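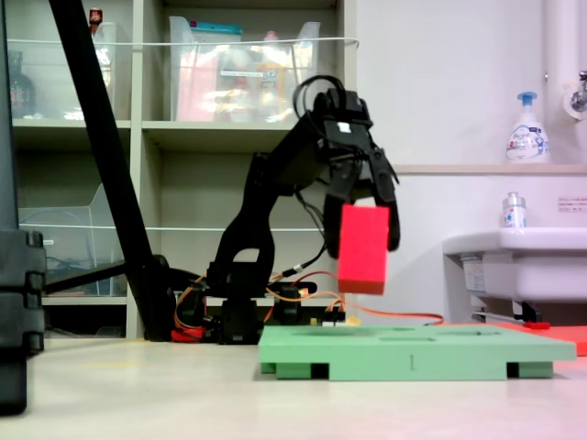
The arm holding a red block over the green platform, sink and shelves behind.

Progress report to the Ansari equipment fund, period ending March
Prepared by Mireille Lefèvre, Semside workshop

Where we are

The first arm is up and running and I could not be happier with how quickly people have taken to it! When we applied, we guessed that most of this period would go to reading manuals. We lost the first stretch to a late power supply, and then things moved fast. Yao-tsung Tse had the gripper opening and closing on command the same afternoon the parts were complete, and by the end of the month anyone on the team could start a session without calling him over.

The work now is picking up foam-like blocks and placing them on the raised platform. It sounds modest, and it is, but it has taught us more about what to buy next than all the catalogs we went through last year.

What we spent

The grant line for hardware was $2000. We have spent nearly all of it, mostly on the arm and its servos, then the power supply, cables and the platform pieces. Shipping cost more than we had planned – two orders that should have been one – and we covered the difference from our own supplies budget, so there is no request attached to that. Receipts are in the shared folder under Trever, the name we gave the project after the application went in.

We did not buy the carrying case on the original list. The arm hasn't left the room and we don't expect it to before summer. With your agreement I'd like to move that money to spare servos.

What we learned about buying

Spares come first. A small arm like ours leans on its elbow and base joints all day, and waiting on one replacement motor stops everybody. We had budgeted for none. The next order should carry a spare for each of those joints, plus a second pair of gripper fingers.

Cables need a budget line of their own. We treated them as something we'd find in a drawer, and we did find some, but the lengths were wrong. Loops at the wrist have to be long enough for the full reach and short enough to stay clear of the block. Yao-tsung has drawn up a proper cable list with lengths and connectors (attached), and it is my favorite page in this report.

Space was the other surprise. We set up on the floor next to the storage shelves, which has worked for learning, but kneeling gets old. A sturdy bench at standing height would also give us somewhere to fix the base down. We priced one from Ririco and one from a local school furniture seller. The local one is cheaper and can be picked up, so that is our choice.

Plans for the next period

We'd like to buy a second arm. Sessions currently run 40 minutes, and while one pair works, everyone else watches. Having 2 arms of the same kind would let us share spares and use the same instructions, and we could try handing a block from one to the other, which the whole group is itching to do. I've left the make unchanged on purpose. Yao-tsung looked at a fancier model with a longer reach and we both got a bit carried away, but it takes different motors and would double our parts list.

The order of purchases, if the second payment is approved:
Spare servos and gripper fingers
Bench and fixings
Cables, per the attached list
Second arm

The arm is last only for its lead time. We would place the order as soon as the bench is in.

What we need from you

A yes or no on moving the carrying case money, and the date of the second payment so I can hold the bench. The seller will keep the price for us until the end of the school term. You are also very welcome to visit and drive the arm yourselves – mornings after 10 are best.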